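Why Does a Doughnut Have a Hole?

A doughnut is a piece of sweet dough cooked in hot oil. The hole in the middle changes how the heat moves through it.

Heat enters dough from the outside. The outer layer touches the oil and cooks first. The center cooks last, and a thick ball of dough has a center that is far from the oil. By the time that part is done, the crust may be too dark.

A ring solves this problem. Oil touches the outer edge and the inner edge at the same time, so no part of the dough is very far from the heat.

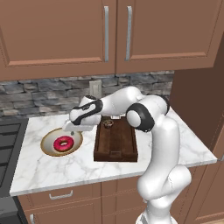

Rings also have more surface than balls of the same weight. Surface is the part of an object that touches the air — or, in a fryer, the oil. More surface means more crust.

Yeast is used in many doughnuts. It is a tiny living thing that eats sugar and gives off a gas called carbon dioxide. The gas makes bubbles, and the dough rises. Other doughnuts use baking powder, which makes the same gas without yeast.

Words to know

Crust: the firm outer layer of cooked dough.
Glaze: a thin, sweet coating, often made from powdered sugar and a liquid.

Written by Lungile Hendricks. Updated 5th May.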